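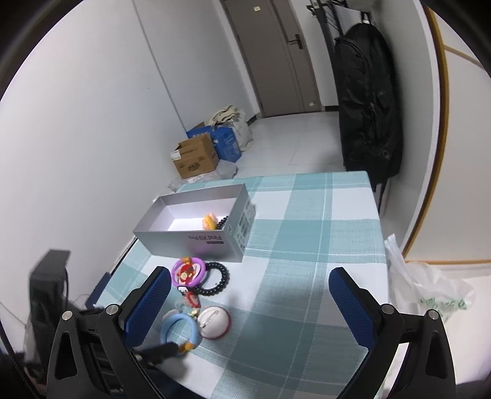
Gripper camera view, trinkets-into-box task. Fingers open, nothing between the pads.

1/ Notes on the small-object set we've been collecting for Plesia. A person holds the gripper in their hand and does the job, the camera on it records, and the recordings are what the model learns from. We're at 576 episodes. Thread is mostly about what went wrong and what we changed.

2/ The task is easy to say. Bangles, bracelets, charms and badges go on the table next to an open box with no lid, and they all end up in the box. We use whatever boxes people have at home. The one in the photo says Find X9 Pro on the side, and it's upside down from where the camera is.

3/ One episode is one pick and one place. We tried recording the whole table in a single take at first. Cutting those up afterward took longer than recording them, and the cuts were never in the same spot twice. Kianoush Mahmoudi did most of that cutting and was the one who asked to stop.

4/ So now: start with the fingers open, pick one thing, put it in, open, back off, end. If you fumble, you keep going and finish. If you fumble and have to use your other hand to fix it, you end the episode and mark it bad.

5/ We threw out 116 episodes on top of the 576. The biggest group was people starting with the fingers already closed on something. You watch the first second and the object is just there in the gripper. There's no approach to learn from.

6/ Second biggest group was hands in view. People reach in to straighten a bracelet before the recording has stopped. I did this more than anyone.

7/ On the objects. Rings lying flat are harder than they look. The purple bangle in the photo has a red figure charm across the middle and a bead at the top, so there are several places you could grab it. Three people will grab it three ways. We want all of them, as long as each person commits to a grip and doesn't hover.

8/ Hovering is a real problem. If the person can't decide, the camera wobbles over the object for a few seconds, and the model picks that up too. An early version would stop above a bangle and drift left and right. Pretty sure it got that from us.

9/ The instruction sheet now says: look first, decide, then start recording. That one line helped more than the page of grip advice I wrote in September, which has been deleted.

10/ Beaded bracelets. A black one laid out as a loop, like the one touching the purple bangle, changes shape as soon as you pinch it. Then it drags across its neighbors. We kept the episodes where a neighbor got moved but stayed on the table. Ones where something went on the floor are out.

11/ Badges: leave some of them face down with the pin showing. Trevor Rowbotham was turning them all face up before each take, to be tidy, and we had 14 sessions in before I noticed. It meant almost no examples of the back side. We've been catching up on that. The white one with the red rim is lying with its pin up.

12/ Question from yesterday -- why not a plain table? We have plain table data from the Jiang set. The model trained only on that did badly on patterned cloth. It would close on a printed line. So a good share of the new takes are on plaid or striped cloths, like the teal and white one here.

13/ Same goes for the room. Leave the bags and cartons where they are. Don't clear the wall or hang a sheet behind the table. The people who'll use this have stuff in their rooms.

14/ Crowding. I'd like more layouts like this one, with the items bunched together on one side of the table. Most people spread things out evenly when you ask them to "put some objects down". We changed the wording to "tip them out and leave them", and got better piles.

15/ Things already in the box matter too. In the photo there's a yellow and pink ornament and a black beaded strand in there. An empty box every time teaches the model that boxes are empty. We now ask for a mix, including a few nearly full ones where you have to find a gap.

16/ Labeling is light. Object type, who recorded it, cloth or no cloth, good or bad, and a free text field. The free text field is where the useful stuff is. "Pad slipped, got it second try" is worth having. "ok" is not, and we have a lot of "ok".

17/ The blue pads on the fingers are textured and they pick up lint from the cloth. Wipe them between sessions. I compared slips before and after wiping, and there was a difference, but on 16 episodes, so I wouldn't quote it to anybody.

18/ Storage: raw video goes to Presow overnight, and the trimmed copies go in the Sitex folder. Please don't rename files by hand. If the name is wrong, write it in the notes and I'll fix it with the script.

19/ What's next for this set: smaller charms, thin chains, and two bangles stacked. Thin chains might be beyond these pads. We'll record a short batch and look at it before asking anyone to do more.

20/ If you're collecting with us and your takes came back marked bad, check the note before redoing them. Several were my mistake. I had the end-of-episode check set too strict, and it was rejecting anything where the fingers weren't fully open at the last moment. Those are being put back in tonight.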